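Section 6. Recording Demonstrations with the Hand-Held Grippers

6.1 Scope

This section applies to all student members of the Coston Robotics Club who record demonstrations for the household tidying event. Members must have completed the introductory session in Section 3 before handling the equipment. Questions should be directed to the faculty advisor, Mostafa Abdelaziz. 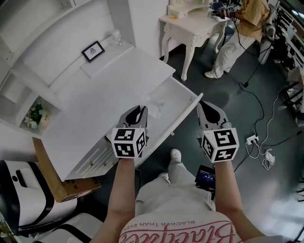
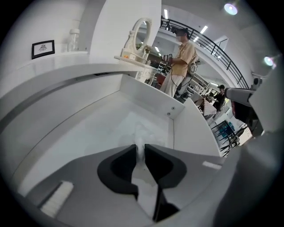 6.2 Preparing the Station

1. Sign out one pair of grippers from the Grudberg cabinet and enter both gripper numbers in the equipment log.

2. Inspect the marker blocks. Every printed face must be clean, flat, and free of tape. Report a lifted or scratched face to the advisor and take a different pair.

3. Squeeze and release each gripper several times. The fingers should close evenly and open fully.

4. Connect the recorder and confirm that the battery level is at least 17 percent. Replace the battery if it is lower.

5. Place the task objects according to the task card. Drawers and doors start closed unless the card states otherwise.

Caution: Route all cables away from the area where the operator will stand or step. Power strips must remain outside the walking path.

6.3 Recording a Demonstration

1. Stand facing the furniture with one gripper in each hand and the fingers open.

2. State the task number aloud, then start the recording.

3. Hold still until the recorder shows that tracking is ready.

4. Carry out the task at a steady pace. Keep the marker blocks uncovered by sleeves, hair, or the other hand.

5. Return both grippers to the starting position and stop the recording.

6. Mark the attempt as complete or incomplete in the log. Incomplete attempts are kept and must not be deleted.

Note: A single operator may record up to 17 attempts before changing places with a partner. Operators who feel discomfort in the wrists or neck should stop sooner.

Caution: Do not pull a drawer by its front edge with the fingertips fully closed on it. Use the knob or handle. Excess force bends the fingers and changes their alignment.

6.4 Two Operators in One Room

Two operators may record at the same time if they are assigned to separate pieces of furniture. Each operator uses a separate recorder and a separate page of the log. Agree on who will move first before either recording begins, and do not reach across another operator's work area.

6.5 Ending the Session

1. Transfer all recordings to the Esier folder and check that the number of files matches the log.

2. Wipe the gripper fingers with a dry cloth. Do not use cleaning spray on the marker blocks.

3. Return the furniture and objects to the layout shown on the Ocampo floor plan.

4. Sign the equipment back in. Damage must be reported before the member leaves the room.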